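Home | Garden | Kitchen | Soap & Bath | About | Contact

How I turn loofah gourds into dish scrubbers

Posted February 17, 2023
9 comments | 2 shares

If you've only ever met a loofah hanging in a shower, I have fun news: it's a gourd! It grows on a vine, it looks like an overfed zucchini, and when it dries out the whole inside turns into sponge. I've been growing them along my back fence for a few summers now and I haven't bought a dish sponge since. People keep emailing me to ask how I get from the gourd to the sponge, so I'm finally typing it up.

You don't need much. A dried gourd (or a few), a big bucket or a deep sink, a serrated bread knife, a cutting board, an old towel and some kind of rack. I use the cooling rack with the bent leg that I won't put cookies on anymore.

When to pick

Leave them on the vine as long as you can stand it. You want the skin brown and papery, and when you pick the gourd up it should feel like it weighs nothing. Shake it and the seeds rattle. If it's still green and heavy, it's going to be a slimy, miserable job and the fiber may be too soft to scrub with. If a hard frost is coming, pick the biggest ones anyway and let them finish indoors somewhere airy. Mine sat on top of the dryer.

Peeling

Fully dry skins crack off in big potato-chip pieces, and this is the part my kids fight over. Press down with your palms and roll the gourd on the counter until you hear it crunch, then get a thumb under a crack and pull. Do it outside or over a sheet of newspaper, trust me on that one. For stubborn skins, soak the whole thing in warm water for 20 minutes and try again.

Getting the seeds out

Snap the end cap off and shake the gourd upside down over a bowl. You'll get a lot of seeds. Then you'll think you're done, and you'll bang it on the side of the bowl and get a lot more. Save the fat black ones for next spring (or mail them to your sister, who'll never plant them). A few always hang on inside and you can poke those out with a chopstick once you've sliced.

Washing

Fill the bucket with warm water and a squirt of dish soap and squish the sponge up and down like you're washing a sweater. The water goes a kind of tea color. Dump it, refill, squish again, and keep going until it runs clear. If you have brown patches that bother you, a short soak in water with a splash of hydrogen peroxide will lighten them. I usually skip it. Agnes Strand, who got me growing these in the first place, likes hers really pale and soaks every one.

Squeeze it out, roll it in the towel, and stand it on the rack somewhere with moving air. Give it a couple of days, more if your house is damp like mine. Don't rush this or you'll get that musty washcloth smell.

Slicing

Now for the bread knife. Lay the sponge on its side and saw straight across with long, light strokes. Pushing down hard just squashes it and you end up with a wedge. I like a disc as thick as my thumb is wide for dishes, and thinner ones for putting inside soap.
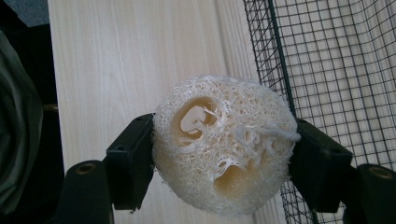 The seed chambers run the length of the gourd, so every slice comes out with hollows in it, and they're never quite the same shape twice. I used to toss the ones with big openings, which was silly, because those are the easiest to hook a finger into when you're going after a casserole dish. Stringy bits around the rim are fine too. Snip off the long ones with kitchen scissors if they annoy you and leave the fuzz alone, it wears down after a few washes.

The skinny pieces from the ends of the gourd I keep in a jar under the sink for scrubbing carrots and potatoes. They also make nice little rests for bar soap.

Using and looking after them

Your disc may feel scratchy and stiff the first time you pick it up. Run it under warm water for a minute and it'll loosen up. I use mine on plates, mugs, the sink and my enamel pots. I don't use them on nonstick, although Byung-chul Ra wrote in to say he does and his pans are fine, so try it at your own risk!

Rinse it well after every use, squeeze, and set it on its edge to dry. Every week or so I drop mine in a pan of boiling water for a few minutes. When one gets floppy or starts to smell, cut it up and put it in the compost. Check first that you haven't been using it with something nasty like oven cleaner.

Dry discs will keep for ages in a paper bag. Not plastic, I lost a whole batch that way and I'm still a little sore about it.

Next up I'll do the soap version, with the thin slices set into the bottom of a muffin tin. I have to buy more molds first, and more lye.

Share this post | Print | Leave a comment

Contact | Copyright Rokport Kitchen Garden | Back to top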